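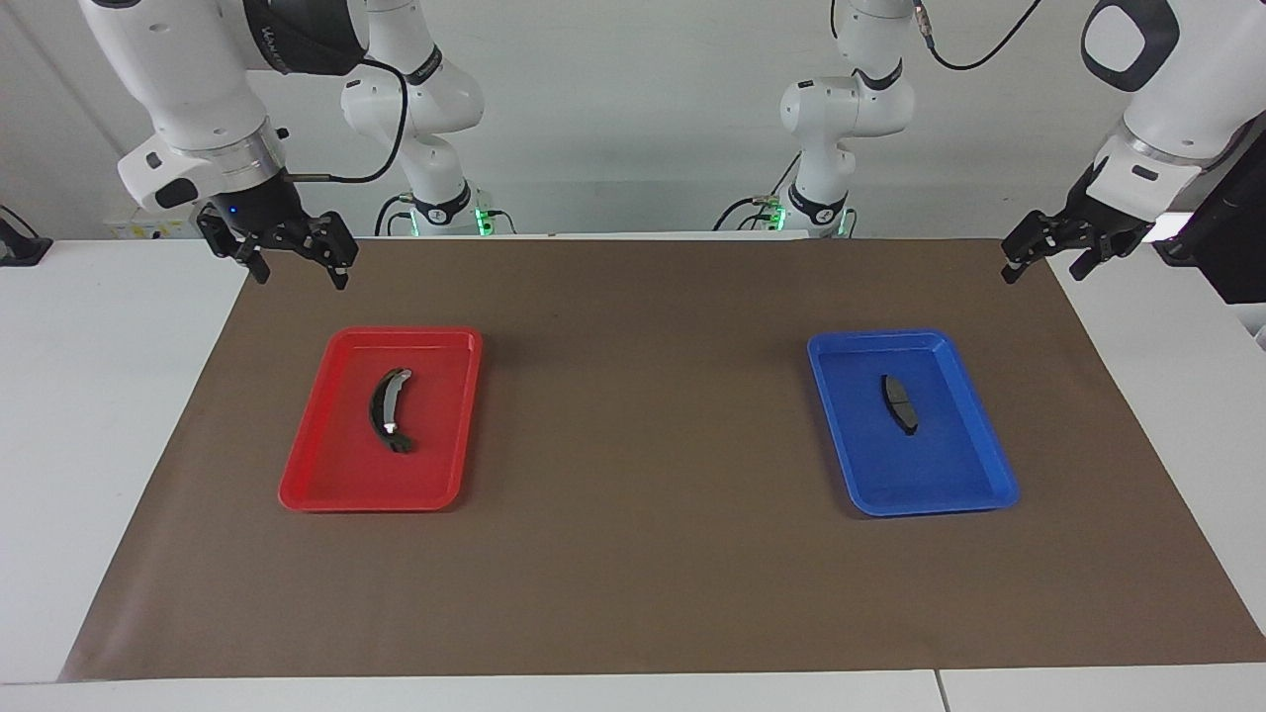 May, by Priya Lindgren
2 comments · 61 shares

So my part of the Jullelwood project was the house rules for our two-arm bench, and I thought it'd be the dull bit – it wasn't! Ansel Park did the sorting code and I followed him round with a clipboard.

The rule I fought hardest for is the start check. Grippers open and raised clear of the trays, one part per tray, nothing else on the mat, and you say "clear" out loud before you press run. We also capped the arms at 150 mm a second whenever anyone's inside the taped line (Ansel grumbled, then agreed).

We logged 649 runs under the rules. The check was skipped in 61 of them, mostly just before lunch, and I own up to a fair few of those. Next term I'd like the program to refuse to start until someone ticks the sheet on screen – Ansel says he can do that in an afternoon.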